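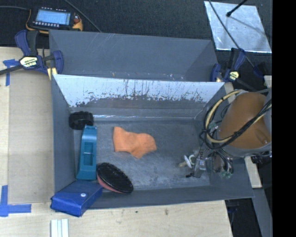 I have become slightly evangelical about plain grey bins. I bought two of the Kivden ones for the workbench, expecting to hate them by November, and I'm now on my second year and would happily buy 5 more!

They're open-topped, rectangular and dull to look at, which suits me fine. Everything that used to drift across the worktop goes in: a blue case with a snap button, a teal plastic thing I keep meaning to put away properly, an orange cloth. I can see the lot at a glance and grab what I want without unstacking anything. The case can even rest over a corner and stick out past the rim, and I just leave it there.

They do mark. The floor of mine is scuffed, with cloudy patches and dark speckles, and the far wall inside has a whitish, very worn area. If you want storage that stays smart, look elsewhere — the Figueroa boxes are prettier, though I found them too shallow. My only real grumble is that there are no dividers, so small bits huddle in one corner.

I got mine from the hardware shop in Leramholm and I'd give them 8 out of ten.

Lungile Masilela

Comments (2)

Arnon fan: Do they come with lids? Mine would fill with dust.

Lungile Masilela: Not that I've found, sorry! I give them a wipe now and then.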